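Workshop notebook – bedroom textiles, bench bay 2
September, entry begun 9:10 a.m.

Continuing the blanket sheet from last week. The aim is still a fold procedure for single blankets on a bare mattress that two different people can follow and get the same bundle at the end. The current procedure does not do this. My bundles and the afternoon shift's bundles differ in thickness, and theirs open up when placed on the shelf.

Setup unchanged. Mattress is the Zomov single, no fitted sheet. Pillow left at the head end. Mattress pushed back toward the wall, one long side free. Room at 23 degrees C at the start.

Blanket under test is the orange and yellow one with the white cloud print, from the Dudine lot. I prefer it to the plain gray for this work. The gray gives no reference for skew, and the print does: once the blanket is lying straight, the shapes line up with the piped seam of the mattress. Washed before the session, 300 g setting on the detergent doser (too much, see the laundry sheet), tumbled low.

Step 1 as written says "spread the blanket flat, long edge parallel to the mattress." It says nothing about how the blanket gets there. In practice it gets thrown on, lands on the diagonal, and the free end goes over the side. The slack then has to come up before anything can be squared. Pulling from the hanging corner alone rotates the whole blanket and drags the far end off its position near the pillow.
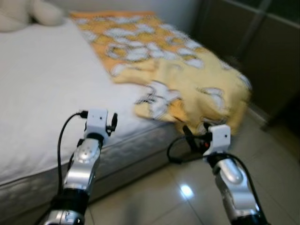 Afternoon shift disagrees with me on the starting point and wrote in the margin that the overhang should be left alone until the head end is square, as the weight of it keeps the blanket from creeping. Fair objection. Tried it their way for nine runs before lunch. The head end did stay put. The squaring took longer, and on the last few the crumple at the side had to be shaken out twice.

Possible compromise, not yet tested:
1a. Flatten the head end by hand, do not pull.
1b. Lift the overhang with both hands, spaced wide, and lay it back on the mattress.
1c. Square to the piped seam.
1d. Smooth from the head down, then start the first fold.

The spacing in 1b matters. With hands close together the middle of the lifted section sags and folds under itself, and the wrinkle ends up inside the bundle. Wide spacing for now is 65 cm. I have not tried wider on this blanket.

Surface note: the quilted side panel grips the blanket more than the top does. Going back up over the edge, the fabric catches at the seam and then releases all at once. Lifting clear of the seam avoids it. Add to the sheet.

Ingvarsson shelf inserts arrived, wrong depth, sent back. Until the replacements come the bundles go on the Flerkier rack, which is open at the front – do not judge bundle stability from that rack.

To do:
– rewrite step 1 as 1a to 1d and leave a copy in the bay
– repeat with the plain gray blanket
– correct the doser setting
– ask the afternoon shift to measure bundle thickness at the fold side, same as mine

2:40 p.m. Draft of step 1 is in the tray. Margin comments in pencil, please.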